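Laundry and Linen Attendant (Towel Folding), Part Time
Grelinen Linen Service, Tivden plant
Posted: 2022-08-18
Reference number: 648

Grelinen washes, dries, folds and delivers towels and table linen for small hotels, swim clubs, hair salons and guest houses in Diven and Tivden. We are hiring part-time attendants for the folding room at our Tivden plant. Work begins in October. No laundry experience is needed and training is paid.

The folding room handles 4000 pieces on a normal day. Most of these are terry towels in bath, hand and face sizes. The rest are bath mats, bar towels and kitchen cloths. Sheets and tablecloths go through the ironer in the next room and are not part of this job.

What you will do

Take dried towels from the carts and sort them by customer, size and color. Customers send us their own linen and expect the same pieces back, so sorting comes before folding.

Check each towel on both sides for stains, pulled loops, holes and loose hems. Stained pieces go back to the wash side with a yellow tag. Pieces with a loose hem go in the mending bin.

Fold to the customer's card. Every customer has a card at the folding station that shows the number of folds, which edge faces out and how many go in a stack. Salons usually want thirds. The swim clubs want a plain half and half again. Please do not fold from memory, even on accounts you know well. The cards change.

Stack, count, band and shelve finished towels, then fill out the count slip for the driver.

Clean lint from the tables, floor and shelves at the end of each shift.

How we fold

New attendants spend their first 3 shifts at a padded table learning to lay out and square a towel before they join a line. Terry does not come out of the dryer flat. It comes out rolled and twisted, often with a smaller piece caught underneath, and you will need to open it up before you can see what you have. Find a corner first. Follow the hem from there to the next corner, pull the towel out to its full length, and smooth the pile with your palm toward the far edge. Then make the first fold. 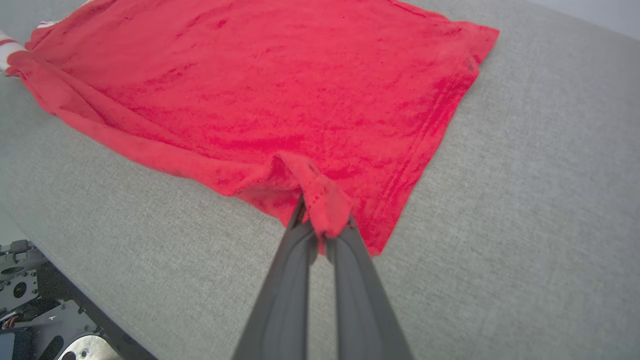

Red terry towel on a gray surface, with one corner picked up by the hem and the other side still bunched.

You will be asked to pick towels up at the hem and not by the loops, which pull easily. Thick towels need a firm first fold or the stack will lean. Thin ones can be folded faster. Nobody is timed during training. After training we look at the quality of the stack first and the speed second.

Dark and bright colors are kept apart from whites through the whole plant. If you find a white or striped piece mixed in with a colored load, take it out, check it for dye and put it in the strays basket with a note of the cart number. The strays basket is sorted at the end of every shift.

Hours

Morning shift: 6:30 a.m. to 11:30 a.m.
Afternoon shift: 12:00 p.m. to 5:00 p.m.

Attendants work four shifts a week. Tell us which shift you prefer when you apply. We try to keep people on the same one, but you may be asked to cover the other when someone is out. The schedule is posted two weeks ahead.

Pay and benefits

Hourly pay is listed on the application form and is the same for both shifts. Pay goes up after the first 90 days if your review is satisfactory. Paid sick time starts on your first day. Work aprons are provided. You will need your own closed-toe shoes with a flat, non-slip sole.

What we need from you

You must be 18 or older and legally able to work in the United States.

You should be able to stand for most of a five-hour shift, with one 15-minute break, and push a loaded cart on a level floor. Carts have wheels and a brake. Stools are available at two of the folding tables, and we can arrange a seated position for sorting and mending checks if you ask.

You should be able to tell similar colors apart and read the customer cards, which are printed in English and Spanish.

The room is warm in summer and there is some lint in the air. Masks are available by the door. Our detergent is unscented, but some customers' linen arrives with a strong smell of hair products or chlorine. Please consider this if you are sensitive to either.

Where we are

The plant is at 800 Andrade Road, Tivden. Use the side entrance next to the loading dock. There is free parking behind the building and a bike rack by the side door. The Diven bus stops at the corner of Andrade Road.

How to apply

Pick up a form at the plant office between 9:00 a.m. and 3:00 p.m. on weekdays, or ask for one to be mailed to you. A resume is welcome but not required. Write the reference number at the top of the form and mark your preferred shift.

Applicants we would like to meet will be invited for a short visit. You will see the folding room, fold a few towels with one of the shift leads and have time to ask questions. Allow 45 minutes. We will let you know either way within two weeks of your visit.

Grelinen is an equal opportunity employer.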